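Trurnlow Kitchen is looking for people who cook at home to take part in a study on how households plan, buy and use up vegetables. The study runs through June and is open to anyone living in or near Clultilley.

## Who can apply

- Adults who cook dinner at home at least four nights a week
- People living alone, couples, families and shared houses
- You do not need to be a good cook, and you do not need to eat meat-free

We have room for 60 households. If you work in food retail or for a grocery delivery company, please do not apply.

## What you will do

You keep a short food diary for 30 days. Each evening you write down what vegetables you bought, what you used and what you threw away. Most people in our spring trial filled it out right after doing the dishes. Paper and online versions are both available, and you can switch between them.

You also come to 2 group sessions at the Böttcher Building in Hudadthorpe. Both are on a Thursday at 6:30 p.m. The first covers the diary and how to weigh leftovers. At the second we ask about shopping habits, storage and recipes. Parking behind the building is free after 6.

## What you get

- A $30 grocery card after each session
- A kitchen scale, yours to keep
- A copy of the results when they are ready

Children are welcome at the sessions, and there is a table for them with paper and crayons.

## What counts as a vegetable

Fresh, frozen and canned all count. Potatoes count, and so do peppers of any color. Dried beans, herbs and fruit juice do not.

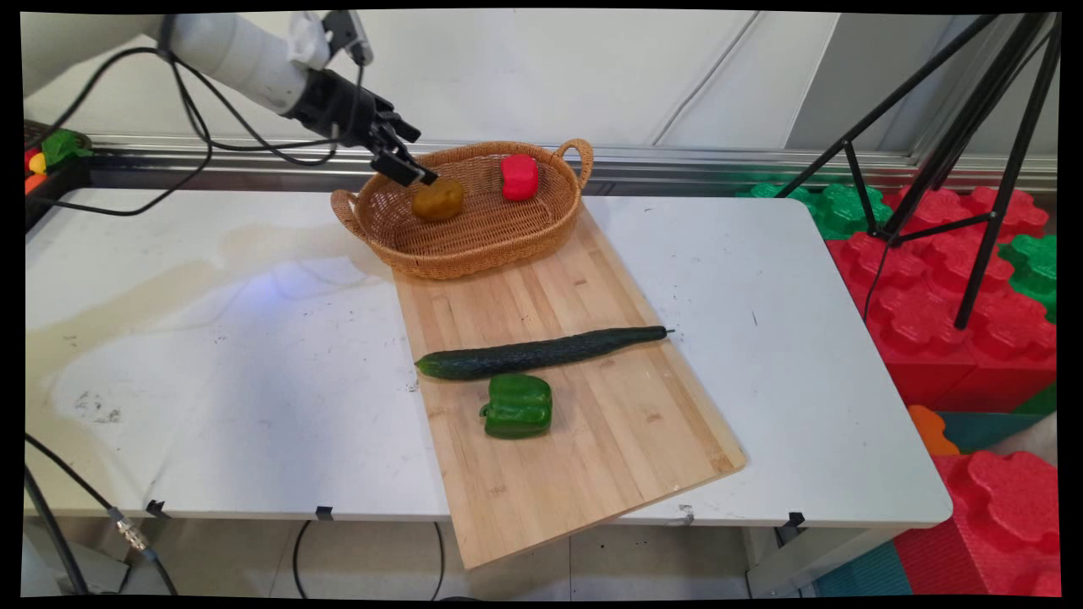 ## How to apply

Pick up a form at the Trurnlow front desk or ask for one by phone. Tell us how many people you cook for and where you do most of your shopping. We reply to every form, including when the study is full.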